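4. Oiling and looking after your Pandale worktop

Your worktop left us with one thin coat of oil on it, enough to survive the lorry and not much else. The rest is up to you. Set aside an evening and the following morning, and read the whole section before opening the tin. Hardly any of our customers do this, and we speak to most of them later by telephone.

4.1 Before you start

1. Clear the top completely. Working round the toaster leaves a toaster-shaped patch that will outlast the toaster.
2. Wipe down with a barely damp cloth and leave for two hours.
3. Sand lightly with 100 grit, always along the strips. Going across them leaves scratches you won't notice until the oil goes on, at which point you will notice nothing else.
4. Vacuum, then wipe again with a dry cloth.

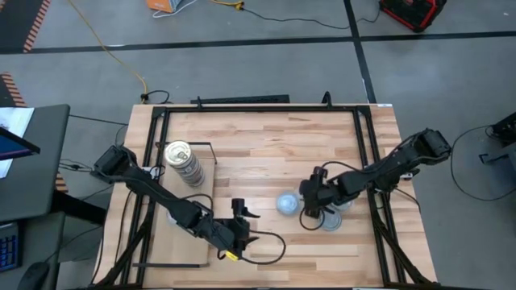

Fig. 7. Maple top, strips running lengthways.

Note: Lighter and darker streaks are normal in maple and are not a fault. Azra Kolev in our returns office keeps a thick folder of letters on the subject and would prefer not to start another.

4.2 Applying the oil

1. Stir the oil. Shaking fills it with bubbles.
2. Pour a puddle the size of a saucer and spread it thinly with a lint-free cloth, following the grain.
3. Wait 16 minutes. Wipe off everything that hasn't soaked in, including the bit at the back you can't see.
4. Leave overnight and repeat in the morning. Tops over 188 cm long are easier with a second person, provided you are still speaking.

CAUTION: Oily rags can heat up and catch fire by themselves. Lay them flat outdoors to dry, or soak them in water and seal them in a metal tin. Do not leave them scrunched up in the bin under the sink.

4.3 Everyday use

Give the new finish roughly a week before letting it near anything wet. After that, most of what a kitchen throws at it will wipe off, if you wipe it off.
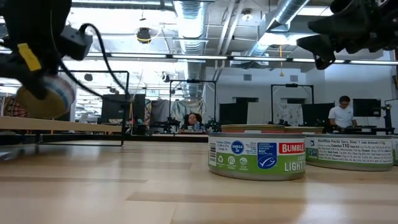
The usual culprit is metal left standing in a puddle. Steel and damp wood make a blue-black ring between them, and it goes deeper than you would like. Dry the bases of pans and tins before putting them down. If you already have a ring:

1. Rub with half a lemon and leave for five minutes.
2. Rinse, dry and let the wood rest overnight.
3. Sand the area lightly and re-oil, feathering the edges.

Note: Hot pans need a trivet. A folded tea towel is a tea towel.

Re-oil the whole top each September, or sooner if water stops beading on it. For replacement oil, quote the number stamped under the front edge. For tops fitted with the Tivton sink cut-out, go to section 5 before doing anything near the tap.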